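Archiv Themen Ältere Beiträge Abonnieren Hilfe

Freitag, 19:40 Uhr - von der Listenadresse Wenby-Werkstattabend
Lesezeit: 2 Minuten

Re: [Wenby] Tischplatte ölen oder doch lackieren?

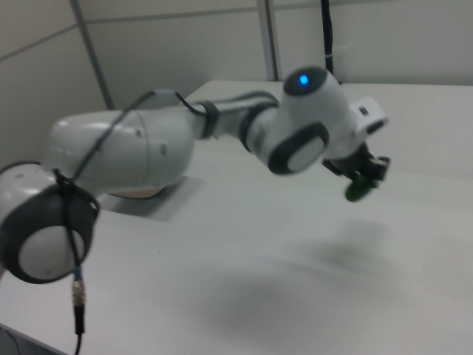 Weiße Tischplatte mit holzfarbenem Klotz, darüber der Roboterarm

Liebe Mitlesende,

entschuldigt bitte, dass ich erst heute dazu komme, aber die Frage hat mich die ganze Woche begleitet, beim Abwaschen und sogar im Zug nach Brullcombe. Zur Erinnerung, was im Mai gefragt wurde:

> Hallo zusammen, ich habe einen alten Küchentisch aus
> Buche geerbt, die Platte ist fleckig und an einer Ecke
> ganz rau. Meine Schwester rät zu Lack, mein Nachbar
> schwört auf Öl. Wir essen jeden Tag daran, mit zwei
> kleinen Kindern. Was würdet ihr nehmen? Und wie fein
> muss ich vorher schleifen?

Ich würde ölen, und zwar ohne langes Zögern. Unser Esstisch hat zwei Umzüge, etliche Kindergeburtstage und einen umgekippten Topf Rote Bete hinter sich, und wenn eine Stelle stumpf wird, schleife ich eben nur diese Stelle an und gebe neues Öl darauf. Beim Lack müsstest du meistens die ganze Fläche machen, und dazu hat man im Alltag mit Kindern doch nie die Ruhe!

Zum Schleifen: Fang mit 60er Korn an, aber bitte nur an der rauen Ecke, danach mit 120 und 180 über alles, immer mit der Faser. Dann feucht abwischen, trocknen lassen und noch einmal leicht drüber - das Holz stellt sich nämlich gern wieder auf. Das Öl dünn auftragen, 30 Minuten einziehen lassen und den Überschuss gründlich abnehmen. Ich nehme seit Jahren das von Vatik, bin damit aber nicht verheiratet.

Und ganz wichtig: Die öligen Lappen flach im Freien ausbreiten, bis sie trocken sind, nie zusammengeknüllt liegen lassen. Die können sich von selbst entzünden.

Schreib doch, wie es geworden ist, ich bin wirklich neugierig.

Herzliche Grüße in die Runde

PS: Wer noch Schleifpapier braucht, ich habe bei Bagheri viel zu viel bestellt und gebe gern etwas ab.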